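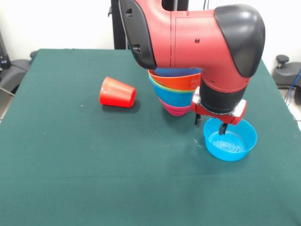 Plarkura Tableware Lending: Frequently Asked Questions

We lend colored plastic bowls, plates and cups for birthdays, school lunches and picnics. Please read this page before you write to us, maybe your answer is already here.

Borrowing

Who can borrow the tableware?
Any family, school or club in Onodby and the villages near it. You do not need to be a member. We ask for a name, a phone number and the hour when you want to come.

How long can I keep it?
You can keep it for 27 days. If you need it longer, please write to Shireen Khumalo before the last day and she will look if another family is waiting.

Can I choose only one color?
We are sorry, this is not possible. The colors are mixed in every set, and small children usually like that each one has a different color. You can tell the children to remember their color, so they do not exchange cups during the meal.

Can I borrow tablecloths too?
Yes, we have dark green ones, for square tables. They must come back washed, but you do not need to iron them.

Putting everything on the table

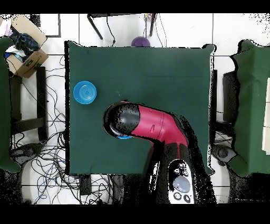
How early should I set the table?
If you eat inside, one hour before the guests arrive is enough. For a meal outside, wait until the food is almost ready, because light plates can fly away in the wind.

Where do I put the big bowls?
Put them in a place where everybody can reach them, and leave some free space near the edge of the table for the smaller children. Big bowls are good for salad, popcorn or fruit. The small ones are for one person.

Are the cups good for hot tea?
We lend them for cold drinks only. For tea or coffee please bring your own mugs.

The cups fall over easily. What can I do?
Fill them only to the half. Also check that the cloth has no folds under the cups. If many small children come, you can keep the drinks on a separate table, and this saves a lot of cleaning.
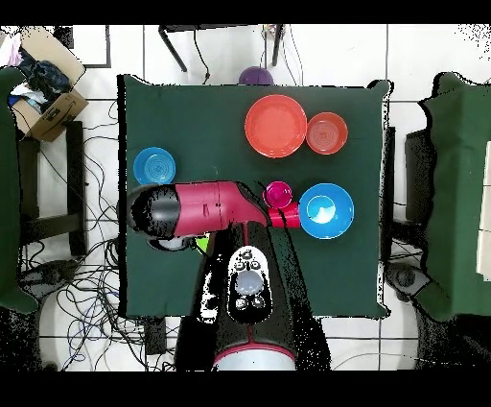

Washing and stacking

Can I use the dishwasher?
Please wash by hand, with a soft sponge and normal dish soap. The rings in the bottom of the bowls keep a little food sometimes, so go over them two times. A rough sponge leaves scratches.

How do I stack the bowls?
Dry them completely first. Then put one bowl inside the other, the biggest at the bottom. Plates make their own stack. Do not press the bowls together, they can become stuck.

Two bowls are stuck already. How do I separate them?
Pour cold water in the upper bowl and hold the lower one in warm water for 2 minutes. Then turn them slowly in opposite directions. Please do not use a knife.

Something is broken or lost. Do I have to pay?
For one piece we do not ask anything. If more is missing, talk to Hamisi Muriithi when you return the set. He is at the desk in the afternoon, until six.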